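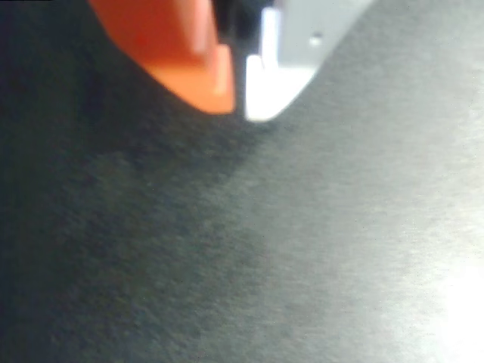

Saqib Arain me escribió que el gris oscuro es el peor color para una superficie de trabajo, que se ve toda la pelusa y que él habría elegido un beige. Puede que tenga razón con la pelusa. Yo llevo desde noviembre con el gris y no pienso cambiarlo.

Antes trabajaba directamente sobre el tablero. Era blanco, brillante, y por la tarde el reflejo de la ventana me obligaba a bajar la persiana. Además, cualquier pieza pequeña que soltaba salía rodando. Perdí un tornillo de las gafas y tardé dos días en dar con él, detrás del radiador.

Probé primero con un mantel individual de Dotley, que se arrugaba por las esquinas. Después compré una plancha de corcho, que dejaba migas. Al final vi en Totport unos tapetes de color gris oscuro, mate, con un grano muy fino, y me llevé el más grande que tenían. Costó 47 euros. Me pareció caro y me lo sigue pareciendo.

Lo que noto en el uso diario es poca cosa, pero la noto. Las piezas claras se distinguen enseguida. Los botones, las arandelas y las agujas se quedan donde los dejo. Escribir encima con bolígrafo es incómodo, así que para eso pongo una carpeta debajo del papel.

Para limpiarlo paso un rodillo adhesivo al terminar, y una vez al mes un cepillo de ropa, siempre en el mismo sentido. No uso agua. Dennis Pilkington me dijo que él lavó el suyo a mano, en frío, y que tardó hasta 40 horas en secarse. Prefiero el cepillo.

Las esquinas las sujeté con cinta de doble cara. Una se ha despegado ya y tendré que volver a ponerla cuando vacíe la mesa, porque ahora mismo tengo encima la caja de costura y un reloj de cocina a medio montar.

Saqib preguntaba también por el grosor. No lo he medido. Lo miro esta semana y le contesto en los comentarios.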